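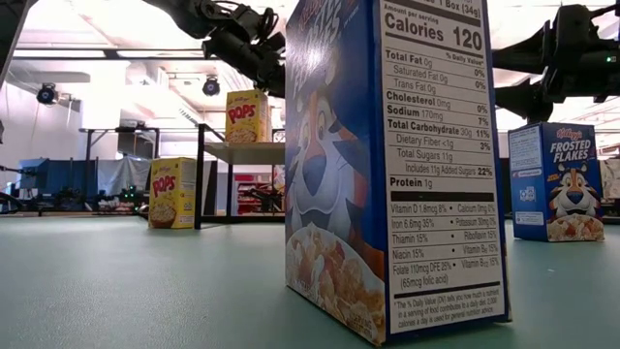 Why can't our school just buy one? A reader in fifth grade sent us that question, and she added that her class had already raised $2000 and picked a name for it. She wants a robot arm to pack snack boxes for the school store.

It's a fair question. Before anyone hands over the money, though, let's be a bit grumpy about it. Grumpy people are useful when there is shopping to do.

What the price tag leaves out

Say a company called Veltus sells an arm for $2000. The class has $2000. Done?

Look at what comes in the carton. You get an arm. You may not get a gripper, which is the part that works like a hand. You may not get a camera, a stand, a strong table to bolt it to, or the computer that tells it what to do. Those are all on other pages of the catalog, with other prices. An arm without a gripper can wave at your snacks, and that's about it.

So the first thing to ask a seller is "What else do I have to buy before it does my job?" Ask for the answer in writing.

Boxes are harder than they look

Cereal boxes seem easy. They have flat sides and square corners. But a small box and a tall box need different grips. Squeeze too hard and the cardboard bends. Squeeze too softly and breakfast is on the floor. A box up on a shelf has to be reached in a different way from a box on the table. You do all this without thinking. A robot has to be set up for it, or trained with lots of practice, and somebody has to spend that time.

Sellers like to show videos. Kurton, a company that makes packing machines, has one where the arm never drops anything. Good for Kurton. How many tries did it take to film? Was it sped up? Can it pack your boxes, or only the ones in the video? If the seller won't let you bring your own box to try, keep your money in your pocket.

A town that planned badly

The snack factory in Bangera bought 2 arms for its packing room. The plan was called Flilirness, and it had a nice poster. The building went up in 1936, and the doors were too narrow for the safety fence. Widening them took 21 days. No one had put that in the budget – a budget is just a list of what you expect to spend – so the money for spare parts went on doors instead.

Were the arms bad? No. They worked fine once they were inside. The list was bad.

Make your own list

Try this with paper and a pencil. Write down the job you want done. Next to it, write how you do it now and how long it takes. Then write everything the robot would need: the arm, the gripper, the table, the power, the safety gear, the repairs, and the grown-up who has to learn how to run it. Leave a blank line for the thing you forgot. There will be one.

Now compare the two sides. Sometimes the robot wins, mostly when the same job has to be done all day, every day. The school store opens at lunchtime and sells out by 12:30. I'd wait – and I'd buy a good cart with wheels.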